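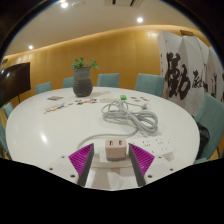 Czesław Witkowska wrote in after the last page to ask whether all this automation means the people in the packing room get fewer hours. At Prostwood they didn't! What changed was which hours, and what gets done in them. The label machine took over the part everyone's wrists complained about, and the afternoons went to checking returns and fixing things that used to go straight in the bin.

So, tips from our workshop, for anyone about to share a bench with a machine.

Coil long cables before you put them down, even for a minute. Big loose loops, then a strip of hook-and-loop tape. A cable wound tight around your hand will kink, and you'll be fighting it all week.

Put a bit of colored tape on both ends of every charging lead. Same color, both ends. I love this one, it costs nothing and you stop pulling the wrong plug (we once shut down the label machine in the middle of a run of 500, and I was the one holding the plug).

Keep chargers and power strips where you can see them. A strip hidden behind a box collects dust and gets forgotten. Wipe it down with a dry cloth, unplugged.

Never plug one power strip into another. Ask for a wall outlet to be added instead.

Write the stop procedure by hand and tape it at eye level. Ours is four lines long. The printed one that came in the binder was 9 pages and still looks brand new.

Let the person who did the job before set up the machine's table. Lawal Ogunleye moved our parts tray to the left side on the first morning and the jams nearly went away. He'd been packing that line by hand since March and knew which way the boxes like to tip!

Keep one hand station going. We do every order under ten pieces that way, and new people learn there first.

Glossy tabletops: damp microfiber, then dry microfiber. Skip the spray near anything with a socket.

For scraps and small cards, use a shallow tray with a lip. Muffin tins work too, if you have an old one.

Next page: sharpening the tape cutter.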